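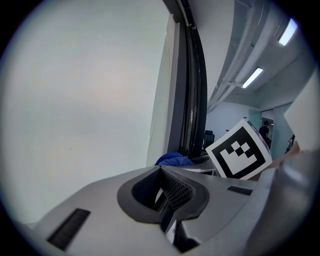
**How often should the window frames be cleaned?**

Every 7 weeks for the inner face and the corners. Outer faces are done once a year, in July, by Volov.

**Which cloth should be used?**

A blue one. Blue is for frames and sills, white is for glass. Cloths are washed at 60 degrees without fabric softener, which leaves a film on dark frames.

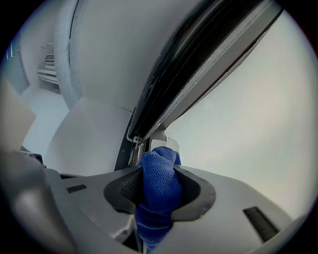

**What is the dilution for the frame cleaner?**

Mix 11 ml of Prekby concentrate per liter of lukewarm water. Apply it to the cloth – never directly to the frame – and wring the cloth out well before wiping.

**Can the gaskets be wiped with the same mix?**

Plain water only. Dry the rubber afterward and report any splits to Young-sook Ryu.

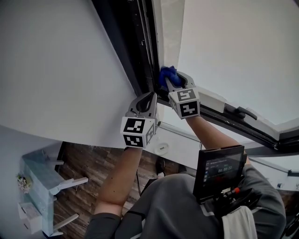

*Blue cloth at the inner corner of a dark window frame.*

**What about dirt left in the corners?**

Fold the cloth to a point and work outward from the joint. For dirt that stays put, use the soft Birhane brush. No scrapers on painted frames.

**Where are new cloths ordered?**

From Drevada, in packs of 100.

Last revised 28/04/2024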